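Right, a thread on the question I get more than any other: can a robot tidy up after you yet? I've been happily lost in this all February, so settle in.

Short version: it can do a bit of it, and the bit it can do is brilliant. Long version below.

I've been following the clearing-up tests from a little project called Briltolach. They run everything in simulation first. No real kitchen, no real workshop, just an arm over a plain grey surface with the sort of muddle you'd find on my own worktop — a cup, a screwdriver, a drill, a few small round things.
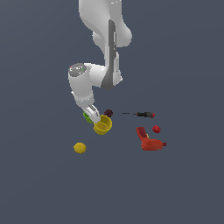
People always ask why start with cups. Well, try explaining to someone who has never held one how to hold one! Do you go for the rim, the side, the handle? How hard do you squeeze? You and I sorted all that out before we could talk.

And then there's the neighbours problem. Picking up one thing on a bare table is fairly tame these days. Picking up one thing when there's a drill and a screwdriver close by is a proper chore, the kind you'd give a teenager on a Saturday job.

The run I keep going back to is number 333. Green mug, two fingers, up off the surface and still upright. I made a noise out loud.
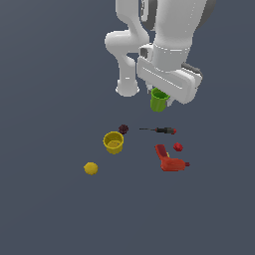
Image: Briltolach / simulated render

Look at how much stuff is still lying there underneath it! That's the part I love. A mug held level over a cluttered bench is exactly what I'd want at the end of a long day in the garage.

Now the cold water. Lukard, who do shop-floor kit, tried a similar job with a real arm and real mugs. Out of 544 tries they got 76 per cent put away properly. I think that's terrific. I also wouldn't let it near my nan's china.

Simulated mugs don't have tea in the bottom either. Or a greasy handle. Or a teaspoon balanced across the top (guilty).

So, household chores: not yet, not on its own. Shop-floor tidying, same tools, same bench, every evening? I reckon that's much closer, and I'd have one in the Brusley workshop tomorrow if they'd let me.

Next up I'm reading the Nishimura write-up on folding tea towels, all 2 chapters of it. Send me your most hated chore in the meantime, I'm making a list.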